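Prosano divided box in smoky brown: my thoughts after one winter
Posted by Femi Odukoya, 14 March 2022

I have bought a lot of boxes in my life. Tins, drawers, those fishing tackle things with the lid that pops open in your bag, a muffin pan once (it worked fine until I wanted muffins). So when I say I like this one, please know it had plenty of competition in my house!

The one I'm talking about is the Prosano open-top box, the see-through brown one with the dividers. I paid 19 dollars for it at Cleluvcombe in Dirkport back in December, when I was really in there for lamp oil. They had it in clear as well and in a solid color the label called Tan, which looked like a bandage to me. I stood there way too long and went with the brown.

First thing, the color. It's a smoky, root-beer kind of brown and I love it. Clear plastic always looks dirty to me about a week after it comes home, and this doesn't. You can still see into it from the side, though you lose a bit with very dark things. I fix up old lamps and radios as a hobby, so half of what I own is small and black, and a black washer behind brown plastic is hard to spot from across the room. From above, no problem at all. No lid, so you just look in.

Now the inside. It's one row of compartments with thin walls between them, and the walls are fixed. I sort of assumed they'd slide out and spent an embarrassing few minutes tugging on one before I read the sticker. If you want to change the sizes around, get something else. For me it's fine, I have cord grips in one, knobs in another, and the rubber rings get their own spot because they used to end up absolutely everywhere.

Rubber rings are really the reason I wanted a divided box in the first place. I use them under lamp bases and as spacers, and I'd been keeping them in a coffee can with everything else, which meant tipping out the whole can every single time. With the box I reach in and grab one. The compartments are narrow, so a chunky ring goes in best standing on its edge, and it comes out easily if your fingers aren't huge. My brother-in-law's are, and he gave up and turned the box over.

I should say something about the table too, since a couple of people asked what I'm working on these days. It's the old wood table with a big flat white board laid on top, and a strip of the wood still showing along the far side. The board was a leftover and I'd never go back. Little dark parts on bare wood just vanish. On the white they're easy to find, even in the evening with the bad bulb.

First the white surface with one of the black rings lying on it, then the brown box up at the corner of the board.

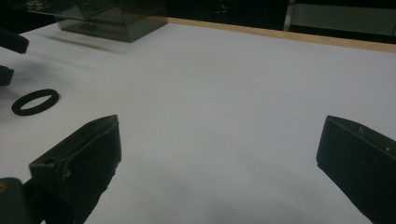
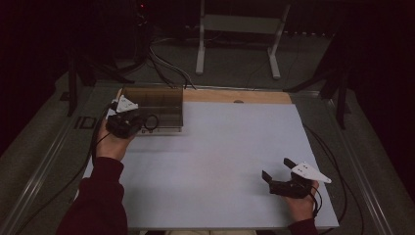
Anyway, back to the things I'd change. The bottom has no feet, and on a smooth surface it will slide if you bump it. I stuck 2 of those little felt dots under the front corners and then of course it rocked, so I had to go find two more for the back. Prosano could throw some in for the price. I'd also like the inside corners a little rounder. Screws are fine, but tiny flat washers lie down in the corners and you end up chasing them with a fingernail. A bit of tape wrapped around a pencil, sticky side out, gets them every time, if that helps anybody.

Scratches – yes, it scratches. I have a few fine lines along the inside from lamp hardware going in and out, and one longer one on the front that I did with a screwdriver and can't blame on anybody. You notice them when the sun is low and otherwise not really. The walls themselves have held up. I had it full of brass parts for 8 weeks, carried it up and down the basement stairs more times than I'd like, and no cracks and nothing coming loose at the joints. I did carry it with both hands. An open box full of screws on a staircase makes you careful.

Cleaning is easy enough. Warm water, a drop of dish soap, a soft cloth, and an old toothbrush for the ends of the compartments. Don't use a paper towel on it, I did that the first time and it left a haze that took some rubbing to get out. It picks up dust like crazy right after you wipe it (static, I guess?) and then calms down the next day.

Would I use it for other things? Sure. My neighbor saw it and immediately wanted one for tea bags, and I can picture it with paint tubes or sewing stuff or on a bathroom shelf. I wouldn't put it anywhere it has to travel in a car. No lid is great on a table and terrible on a gravel road.

I'm giving it 4 out of 5. The missing point is for the slippery bottom and those corners. If you sort by size a lot and want dividers that move, look at something else before you spend the money. If you just want your bits in a row where you can get at them, and you don't mind brown, go for it.

Oh, and Cleluvcombe told me they get more in at the start of the month, only the brown and the clear. The bandage one has been discontinued. If you're after the brown, call them first, the shelf was down to the last couple when I went by for bulbs.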